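Is a title sponsor worth it for a first-year solar car team?

Asked 28 May 2024 in Student Teams > Money and Sponsors 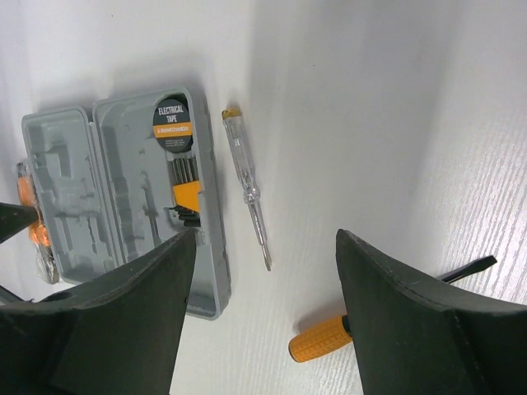 Take the money but don't sell them the whole car, is what the moderator on the Masanja board told us when I first posted this over there. I'm not sure that helps, so I'm asking again with more detail.

We're a high school team in Gendholm, first year, building for the cruiser-type class. We have 13 students and a rolling chassis with no array on it yet. A company called Prarkex (they do commercial roofing and some solar installs) has offered us $2,000 plus "technical support" to be title sponsor. In return they want:

The team name changed to include theirs
Logo on both sides and the nose
No other energy or construction company on the car
The same terms next year "at the sponsor's option"

Our parents' group thinks we should sign before they change their minds. I think $2,000 is not a lot for all of that, and I can't find anyone who will tell me what "technical support" means. When I asked, the answer was that they have a lot of experience with panels. Roof panels. Ours have to go on a curved shell.

Am I being difficult or is this a bad deal? We need to answer by the end of the week.

3 answers

Answer 1 (marked helpful by 15 people)

You're not being difficult. I've helped with two student teams and read a pile of these letters, and the cash figure is usually the least interesting line.

The one I'd strike first is the renewal. "At the sponsor's option" means they can hold you to this year's price next year, when you have a finished car and maybe a race result, and you can't hold them to anything. Ask for one season. If they liked it they can come back in March and talk again.

Second is the exclusivity. No other energy OR construction company cuts out most of the people who would ever sponsor a solar car. Battery shops, electricians, the local utility, the lumber yard, all gone. Offer them "no other roofing company" and see what they say. If they only care about their direct competition, they'll take it. If they push back, ask which companies they're worried about and get the names in writing.

The team name I would keep out of it completely. You register under a name, you build a website under it, you print shirts. Then the sponsor leaves and you start over, or you drive around advertising them for free. "Presented by" under your own name gets them nearly the same thing.

On technical support, I would treat it as worth zero until it has hours attached. Our first team had a sponsor, Clostorel, that listed engineering help in the agreement. We got one visit, and most of that visit was spent taking pictures for their newsletter. The next year we wrote "six hours of an electrician's time at our shop before the array goes on" and we got all six. It was the same company both years -- the only difference was the wording.

Also check whether the $2,000 is a check or "value." I have seen a letter where most of the money was a discount on parts the team was never going to buy.

Last thing, look at your event's rules on logo placement before you promise the nose. Some events reserve space for numbers and for their own sponsors' decals, and you don't want to find out at inspection that you sold a spot you don't have.

Comment from the asker: Thank you. I went back and read it again and it says "a contribution valued at $2,000." I missed that completely. Emailing them tonight.

Comment: Valued by who, would be my question.

Answer 2 (marked helpful by 6 people)

I'd just take it. First year teams don't have a line of companies out the door and everybody on here talks like they do. You have no array! Cells cost money. Put their name on it, race the thing, and next year you have photos to show the bigger sponsors.

Nobody is going to sue a high school over a logo.

Reply to this answer: They don't have to sue. They can hold back the second half of the payment, which is what happened to a team near us. And it's the school that signs, so have the office look at it regardless. Ours wanted changes to a letter I thought was fine.

Answer 3 (marked helpful by 2 people)

Depends on the class you're entering. Which event is it? Some don't allow team name changes after registration closes so that part might be decided for you already.

Also have you tried selling space by the panel? We did small squares for local families and stores, and it paid for our tires and the trailer rental. It's a lot of emails though, and I'm not convinced it beats one decent sponsor when you add up the hours. Somebody has to cut all that vinyl too.

Comment from the asker: We're already registered, so I'll check the name rule. Prarkex wrote back and said the value includes "use of equipment." I've asked for a list of the equipment and how much of it is cash. No answer yet.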